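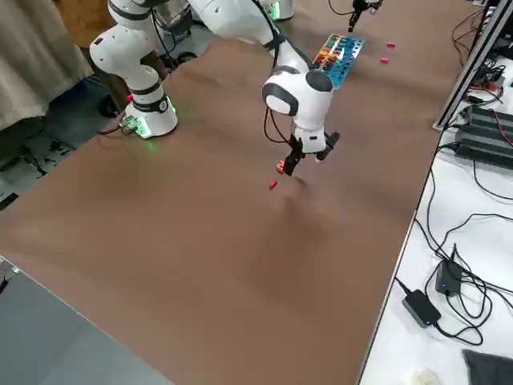
# Sorting by Colour: How a Pegboard Works

A pegboard is a board with rows of holes in it. Small coloured pieces fit into the holes, and each piece stays where it is put until someone lifts it out again. Some pegboards are used for games. Others are used for counting, for making patterns, or for learning how to put things in order.

This page explains how a pegboard is used for sorting. It was prepared for readers aged seven to ten by the Flora Learning Centre. The text was written by Zdeňka Kollár and checked by Bheki Mthembu.

## What does "sorting" mean?

To sort is to put things into groups. Everything in a group must have something in common. Socks may be sorted by size. Library books may be sorted by the author's last name. Pegboard pieces are very often sorted by colour.

Before sorting begins, a person must choose a **rule**. A rule tells you where each piece belongs. "All the green pieces go in one row" is a rule. "The nice ones go at the top" is not a very good rule, as two people may not agree about which pieces are nice.

## Rows and columns

The holes in a pegboard are arranged in straight lines. Lines that run from side to side are called **rows**. Lines that run up and down are called **columns**. If you turn the board a quarter of the way around, the rows become columns and the columns become rows. The pieces have not changed places on the board. Only your view of them has changed.

When a whole line is filled with one colour, the board begins to look striped. Red, orange, yellow, green and purple are easy to tell apart, so they are useful colours for a first sorting activity. Red and pink are closer together and need a more careful look, especially in the evening when the light in a room is dim.

## Where to work

Choose a table with a flat, clear space on it. Many people lay a plain covering over the table first. A brown or grey covering is a good choice, and bright pieces show up well against it. Small wrinkles do no harm, but a piece standing on a large fold may tip over.

Lay the board flat. It does not have to be straight along the edge of the table. Some people find it easier to reach every hole when the board is turned at an angle.

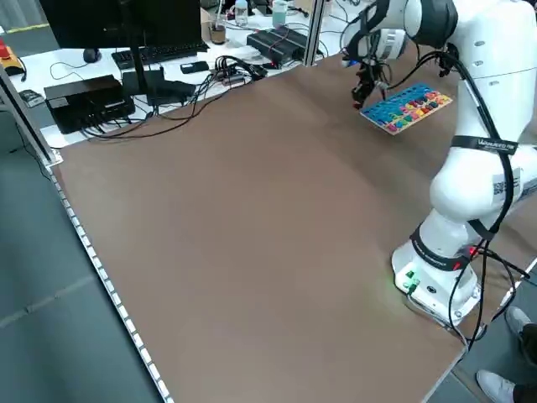 *A blue pegboard with a light wooden border. Many of its holes are filled with coloured pegs.*

## Filling the board

1. Take out all of the pieces and place them beside the board.
2. Choose your rule and say it aloud.
3. Pick up one piece. Hold it by the sides, so that the bottom is free.
4. Move it until it is directly over an empty hole.
5. Lower it gently. If it does not go in, lift it and try again. Do not push hard.
6. Continue until every piece has a place.

An empty hole is not a mistake. It may be waiting for a piece that is still on the table, or it may be part of your pattern.

## Try a pattern

A **pattern** is something that repeats. Red, yellow, red, yellow is a short pattern. Red, yellow, green, red, yellow, green is a longer one. Make the start of a pattern and ask a partner to continue it. Your partner must work out the rule without being told.

A large wall pegboard can hold a very long pattern. The one in the entrance hall at Flora has 1,930 holes, and visitors add to it throughout May.

## Putting the pieces away

Small pieces roll and slide, and they are easily lost. Check the table, the chairs and the floor before you leave. Keep all pieces away from babies and very young children, who may put them in their mouths.

## Words to remember

**Column:** a line that runs up and down.

**Pattern:** something that repeats.

**Row:** a line that runs from side to side.

**Rule:** the way you decide where each thing belongs.

**Sort:** to put things into groups.

Teachers who would like printed copies of this page may ask for Ruba Geagea at the front desk.

Flora Learning Centre, 30 March 2019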